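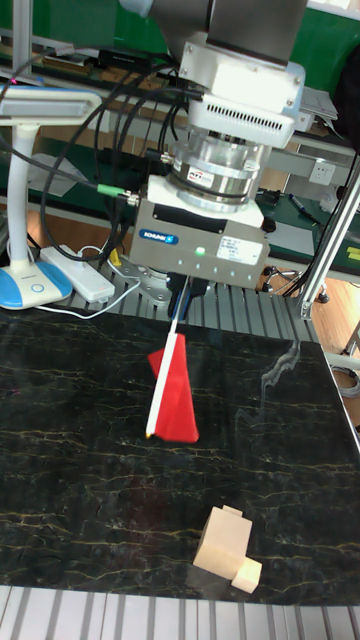
Re: Countertop film – seam lifting at the sink cutout

From: Fuseini Sulemana
To: Fallthorpe surfaces list
Date: 22/05/2022

Obed Sowah wrote:
> I covered the kitchen run at Nullbridge with black marble-pattern film over
> the old laminate. Flat areas are fine. The seam by the sink has
> lifted along its whole length. I sanded with 300 grit and wiped down
> with dish soap. Do I need a primer, or a different film?

Keep the film. The soap is the first thing I would look at. Most dish soaps leave a residue that a dry cloth does not remove. Rinse twice with clean water, let the board dry overnight, then wipe with isopropyl alcohol and a lint-free rag.

Primer is worth using at cut edges only. Brush a thin coat onto the last two inches on each side of the seam and wait until it is tacky. On the flat it gains you nothing and makes repositioning impossible.

I would also move the seam. A butt joint next to a sink takes water every day. Overlap by half an inch, with the upper sheet lapping away from the basin, and run a bead of clear silicone along the cutout. With a veined pattern the overlap hardly shows if the veins run in the same direction on both sheets. Check this before peeling the backing – I had to redo a full length at the Bonsu house for that reason.

For heat, use a gun on low and keep it moving. Press from the center out with a felt squeegee.

The raw edge of the particleboard inside the cutout needs sealing too. If it has already swollen, cut it back first.

Fuseini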